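Mostari Mobile Base: Set-up and Safe Use Guide

Home | Guides | Parts | Safe use | Contact
Search this guide
Print this page | E-mail this page

Section 5. Preparing the floor of the robot's work area

Revised October 28, 2018

Most people want to get the base out of its crate and rolling on the first afternoon, and we do understand the feeling. Please give the floor its turn first, though. When customers ring us about a base that wanders off its line or stops for no clear reason, we nearly always begin by asking what it is standing on (and then, I'm afraid, we ask them to get down on their knees and have a look).

This section covers interlocking rubber tile, the floor we recommend for small workshops, classrooms and home labs. If you have bare concrete or carpet, please write to us before going any further. The practices here are our own house rules at Sikside. They don't replace the workplace safety law where you live, or any robot safety standard your employer has agreed to follow, and if one of those asks for more than we do, follow it.

5.1 Before you start

Switch the base off, take out the battery and park the base outside the area. Remove your shoes if you can, or at least wipe them. You'll want a broom, a damp cloth, a rubber mallet, a straightedge and a roll of floor-marking tape. Kneeling pads are a kindness to yourself if the room is a big one.

CAUTION: Never work on the floor while the base is powered, even if it is paused. A paused base can start again on its own once its bumper has been cleared.

5.2 Laying and seating the tiles

1. Sweep the subfloor and let it dry fully. Grit left underneath will work its way up into the seams sooner or later.

2. Start in a corner and work outward, bringing each tile down onto its neighbour's teeth from above. Sliding the tiles together sideways looks quicker, but it folds the tabs under and you'll only have to lift them again.

3. Place both palms flat on the tile, close to the edge you are joining, with your fingers forward and your thumbs turned in. Lean your weight onto your hands. You should feel the tabs drop into place all along the seam.

4. If a tab won't go down under hand pressure, tap it with the mallet. If it still won't go, lift the tile and check for a bit of debris or a torn tooth.

5. Run your fingertips along every seam once the whole area is down. Any step you can feel, the front caster will feel too. Lay the straightedge across it, and if the step is more than 2 mm, reseat both tiles.

Note: New tiles often arrive with a bit of curl at the corners, especially in December when they have sat in a cold van. Leave them flat in the heated room overnight before you judge them.

5.3 Along the walls

Some people like to trim the outer teeth off and some don't bother. Either is fine by us, provided the base never drives there. Open teeth beside a baseboard leave small gaps that a caster can drop into, so set the keep-out line in the Clarkness software 600 mm from every wall, then mark the same line on the floor with tape. People in the room can't see what's on your screen, and the tape is there for them.

CAUTION: Don't shorten the keep-out distance to gain room for a test. A person standing against the wall needs somewhere to be.

5.4 Keeping it in good order

Before each session, walk the area slowly and look for lifted corners, open seams, lint and crumbs. Lint is worse than it looks. It wraps itself around the caster axle and is a dreadful nuisance to pick out. Sweep first, then go over the tiles with the damp cloth, and wait until they are dry before you bring the base back in.

A corner that curls up again after you have pressed it down twice should be replaced. Please don't glue or tape it. Juwita Ngui looks after replacement tiles and can usually match an older batch if you send her a measurement across the teeth. Tiles from different makers seldom lock together properly, even when they are sold as the same size.

Scuffs and a dusty finish do no harm by themselves. Worn or missing teeth do.

5.5 Sign-off

Have a second person check the floor, somebody who didn't lay it. Write both names in the room log, with any tiles replaced. Herman Khoo began this practice at our Majimbun workshop after missing an open seam he had gone over himself that same morning, and we have kept it up ever since.

When the log is signed, refit the battery and carry on to Section 6, First drive.
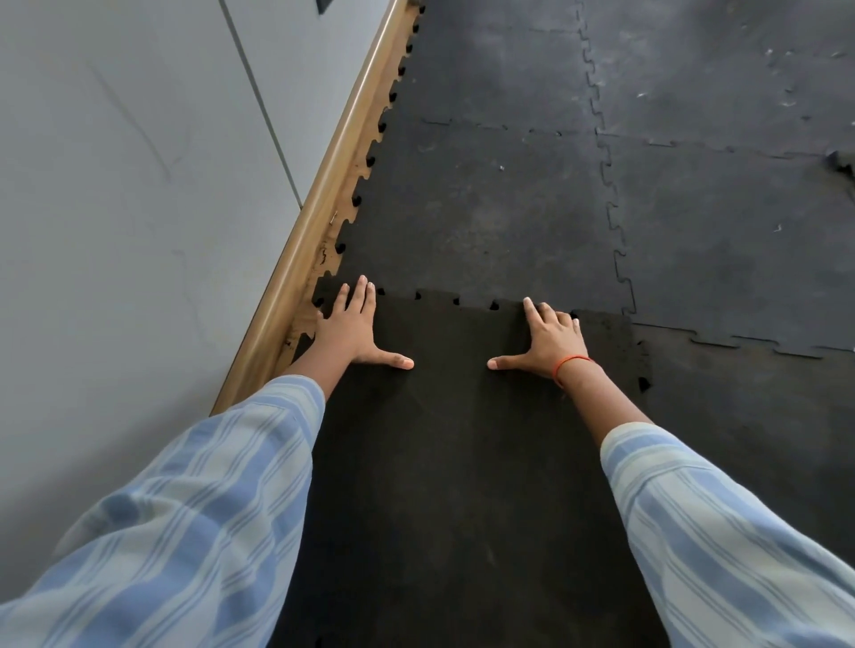
Hand position for pressing down a tile, step 3.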